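Jillmont House and Gatehouse - Annual Fabric Inspection
Bandonport Local History Society
Inspector: Suqin Jin
Date of visit: 12/15/20
Previous full survey: 2000
Access: front drive closed to vehicles, entry on foot by the mill lane

1. Roof and rainwater goods
Main slope, slates: Pass. Two slipped slates at the west hip, both noted in November and still in position.
Valley gutter: Fail. Lead split at the second step. Temporary patch is holding but should not be relied on past spring.
Downspouts: Pass with comment. Northeast downspout discharges against the footing of the old dairy.

2. Exterior masonry
South front: Pass. The 826 datestone was checked again. It is a reused estate parcel number and should be listed as such in the guide leaflet, which still calls it a date.
Chimney stacks: Not inspected. Needs a lift.
Garden wall, 115 feet: Fail. Leaning outward at the Skollon boundary. Keep the path below it roped off.
Pointing: Pass with comment. Hard cement used on the gatehouse in the last repair is spalling the brick around it. Rake out and redo in lime.

3. Interior
Stair hall: Pass. Handrail firm, treads sound.
Upper landing: Pass with comment. Floor load limit sign missing. Replace before the house opens to groups.
Cellar: Fail. Standing water at the foot of the steps. Pump float switch stuck - freed by hand, replacement needed.

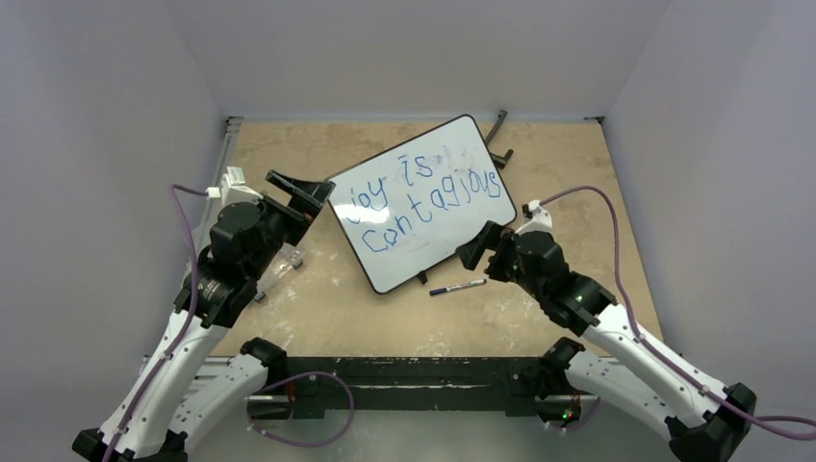
Muniment room: Pass. Humidity log complete. The Li family deeds and the tithe map are boxed and off the floor. Shelf brackets on the north side are tight.

4. Fire and electrical
Extinguishers: Pass. All tags current.
Smoke detectors: Pass with comment. Attic unit chirps - change battery.
Panel in kitchen passage: Pass. Circuit labels do not match the 2000 plan. The labels are correct, the plan is not.

5. Action list
Valley gutter: get quotes, urgent.
Garden wall: engineer to report before any rebuilding. Skollon side must be given notice in writing.
Cellar pump: replace switch.
Chimney stacks: inspect with the gutter work, same lift.

Signed: S. Jin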